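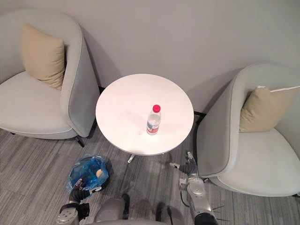 Two of the armchairs in the sitting area at Nosel House.

Home | Rooms | What's On | Press | Contact

Press Releases / Community & Events

Nosel House opens its doors for evening reading circles

NADGATE, February 2, 2025. I'm Marina Andreadis, I look after the program at Nosel House, and I get to write this one myself because our usual press person, Benjie Padilla, is off getting married (congratulations, Benjie!). So forgive me if it wanders a bit. The short version is that we're starting evening reading circles, they're free, and you can sign up now.

The longer version goes back to last September, when we left a stack of paper slips by the front desk and asked people what they wanted the building to be used for after six o'clock. I was expecting yoga. We got 131 slips back, and 60 of them said some version of "somewhere to talk about books that isn't a bar." One just said "chairs." I've kept that one!

We've listened, and starting this month there will be three circles a week. The Monday group is for novels, mostly recent ones, and it's led by Veerle Declercq, who taught literature in Enholm for years and has very strong feelings about endings. Wednesday is for short stories and poems, read out loud on the night, so you can come straight from work having read nothing at all. Thursday is nonfiction with Aiguo Luo, and he's kicking off with two months on rivers: river histories, river travel, one fairly hefty book about dams that he swears is a page-turner. We'll see.

Each circle takes up to 12 people. We tried bigger groups in the fall and the same four voices did all the talking (mine was one of them, sorry). With 12 you can hear everybody, and if you'd like to just sit and listen for a few weeks, that's completely fine too.
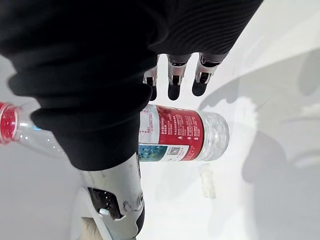
Books are the part I'm proudest of. The Navarro Fund has given us a grant to buy copies for every circle, which means you don't have to. Our lending shelf now stands at 2,034 books, up from the sad little bookcase some of you will remember from the old entrance, and members of a circle can hang on to a title for as long as the group is reading it. If you write in the margins, please use pencil. Veerle will be checking.

"I've been in book groups where it felt like homework," Veerle told me when I asked her for something I could put in here. "I want people to come even if they hated the book. Especially then. Those are the best evenings."

Honeylyn Mercado will be running a large-print and audio option alongside all three circles, so if small type is a struggle, tell her when you register and she'll get you set up before the first meeting. She's also the person to ask about the step-free door on the parking lot side, and about bringing a support person, who won't count toward the 12.

Sessions run from 6:30 to 8:00 p.m. Tea and coffee are on us, and cookies are on whoever feels like baking. We have room for 130 people on the mailing list for this first round, and anyone who misses out on a place will get first pick when the next set of circles opens.

To register, stop by the front desk any weekday or call and ask for Honeylyn. Reporters who'd like to sit in on a circle are welcome, as long as they've read the book. For interviews with me, Veerle or Aiguo, leave a message at the desk and I'll call you back, usually the same afternoon.

More from Press

Songwriting nights return to the Nosel House basement
Navarro Fund grant will pay for new books
Call for local artists: hallway wall, spring season
Winter opening hours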